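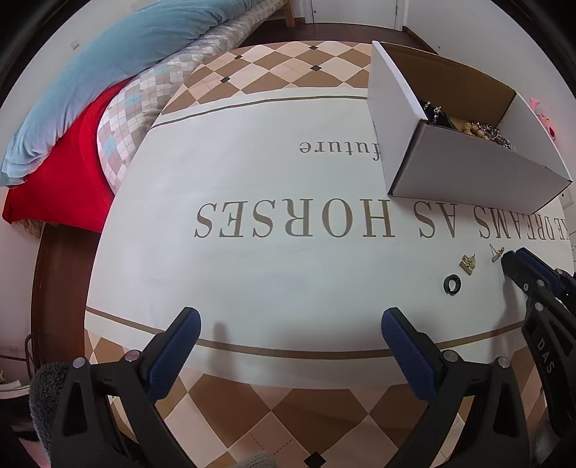
Pikden Opens Heat Pump Service Depot in Plultwood

Category: Home Heating & Cooling News

PLULTWOOD, Jul 11, 2023 – Pikden, a heating and cooling contractor, has opened a service depot in Plultwood to handle repair and yearly maintenance of air-to-water heat pumps. The depot is on the site of the former Talebi lumber yard and is open to homeowners, landlords and small businesses.

Until now, Pikden customers in Plultwood were served from the company's main shop in Drimik. Crews drove over the ridge road for each call, and in winter that drive often took up most of a morning. Parts were also kept in Drimik, so a job that needed a fan motor or a control board usually meant a second trip.

The new depot stocks the parts that fail most often, including circulation pumps, flow sensors, expansion vessels, fan motors and defrost controls. It also has a test bench where technicians can run a control board before it goes back into a customer's unit. Two service vans are based at the site.

Pikden has 700 heat pump customers in the Plultwood area. Many of them had their systems put in as replacements for oil boilers, and a good number of those systems are now old enough to need regular attention. The company said calls from Plultwood have gone up every winter, mostly for low water pressure, clogged filters and outdoor units that ice up and do not clear.

Maintenance visits

Pikden is offering a yearly maintenance visit from the new depot. The technician cleans the outdoor coil, checks the refrigerant circuit for leaks, cleans the water filter, tests the antifreeze level where the system uses it, and checks the flow temperature against the settings on the controller. The homeowner gets a written report on the same day. Work that falls outside the visit is quoted separately, and no repair is started without the customer's approval.

Visits can be booked for any time of year, but the company recommends late summer or early fall, before the heat is needed. Customers who already have a service agreement through the Drimik shop do not need to sign a new one. Their records have been moved to the Plultwood depot and their terms stay the same until the agreement comes up for renewal.

The depot will service systems that were installed by other contractors. For these, the first visit includes a longer inspection of the pipe insulation, the condensate drain, the electrical isolator and the clearance around the outdoor unit. Owners should have the installation manual on hand if they still have it. Units under a manufacturer's warranty may need to be serviced on a set schedule, and owners should check their paperwork before booking.

Emergency calls

Customers with no heat or hot water can call the depot at any hour between the start of October and the end of March. Outside those months, emergency calls are taken during business hours only. Homes within 40 miles of the depot are covered. Homes farther out will still be served from Drimik.

Installation work

New installations will continue to be designed and scheduled in Drimik. Homeowners in Plultwood who want a quote can drop off floor plans and recent heating bills at the depot counter, and staff there will pass them on. A heat loss survey is carried out at the house before any system is priced. Radiators that are too small for lower water temperatures are listed in the quote along with the cost of changing them.

Parking for customers is at the Talebi yard entrance, next to the loading dock. The rear gate is for deliveries only.

About Pikden

Pikden installs and services heat pumps, radiators, underfloor heating and hot water cylinders for homes and small commercial buildings. The company is based in Drimik and has a service depot in Plultwood.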